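トレーのある食卓

食器棚の整理を始めると、たいてい最後まで行き場の決まらないものが残る。皿でも鉢でもない、トレーである。かさばるうえに重ねにくく、冷蔵庫の横に立てかけたまま忘れられている家も多い。ところがここ数年、食卓まわりの道具を扱う店では、トレーの棚が目に見えて広くなった。

雑貨店「ピゼヴァーノ」では、以前は季節の催事に合わせて並べるだけだったトレーを、昨年の6月から通年で置いている。売れ筋は柄物から無地に移った。白、生成り、薄いグレー。買っていくのは来客用を探す人よりも、ひとり暮らしや共働きの世帯が多いという。 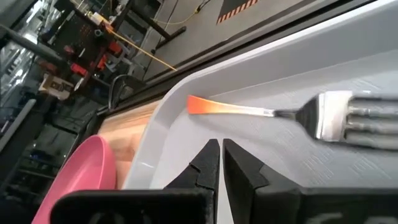 この記事は約3分で読めます

朝食をトレーに載せて出し、食べ終わったらそのまま流しへ運ぶ。社員食堂と同じやり方だが、家でやると片づけの往復が減る。テーブルを拭く面積も小さくて済む。食卓で仕事をする人にとっては、トレーを下げればすぐに机に戻せる点が大きい。

もともと日本には、一人分の食事を膳に載せて出す習慣があった。ちゃぶ台が広まり、やがてダイニングテーブルに替わって、個人の膳は日常から離れていった。いまのトレーの使われ方は、その膳にかなり近い。家族の帰宅時間がそろわない家では、一人分ずつまとめておけることがそのまま便利さになる。

素材は大きく分けて木、樹脂、金属の三つ。木は音が静かで手触りがよいが、濡れたまま置くと輪染みが出る。金属は丈夫な反面、器を置くたびに音がする。樹脂は軽く、洗うのに気を使わない。傷は避けられないので、消耗品と割り切って選ぶ人が多い。

台所用品メーカー「ヴステッティ」が昨年、利用者248人に使い道を尋ねたところ、最も多かった答えは食事ではなく「飲み物まわり」だった。水差しとコップ、常備薬、茶葉の缶。毎日手に取るものを一枚にまとめ、食卓の端に出しっぱなしにしておく。置き場所が決まると、散らかっているようには見えにくい。

縁の高さも使い勝手を左右する。運ぶことが多いなら、指のかかる高さがほしい。置きっぱなしにするなら、浅いほうが中のものを取りやすい。ピゼヴァーノでは、迷っている客に浅いほうを勧めている。深いものは、つい物をためこんでしまうからだそうだ。

色の組み合わせに決まりはない。ただ、トレーが淡い無地だと、コップや小物に強い色を持ってきてもまとまりやすい。透ける樹脂のタンブラーは光の入る食卓で映えるし、落としても割れにくいので子どものいる家でも扱いやすい。
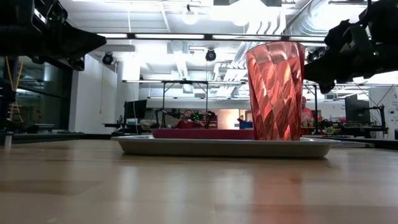 浅いオフホワイトのトレーに、赤いタンブラーを立てて。

大きさで失敗する人は多い。店で見るとちょうどよくても、家のテーブルに置くと場所を取りすぎる。器を専門に扱う「スコターノ」は、買う前に新聞紙を同じ寸法に切り、一日テーブルに置いてみることを勧める。邪魔に感じたら一回り小さくする。しまう場所の幅も測っておきたい。

手入れは難しくない。樹脂なら中性洗剤と柔らかいスポンジで洗い、水を切って立てておく。研磨剤の入ったものは表面が曇るので使わない。食洗機に入れるときは耐熱温度を確かめる。底に滑り止めのあるものは、溝に汚れがたまりやすいので、ときどき古い歯ブラシでこする。

枚数は、家族の人数分をそろえなくてもよい。まず2枚買い、片方を食事用、もう片方を飲み物用にしてひと月使う。足りなければ同じものを買い足す。定番品を選んでおけば、あとから探すときに困らない。

（2025年2月）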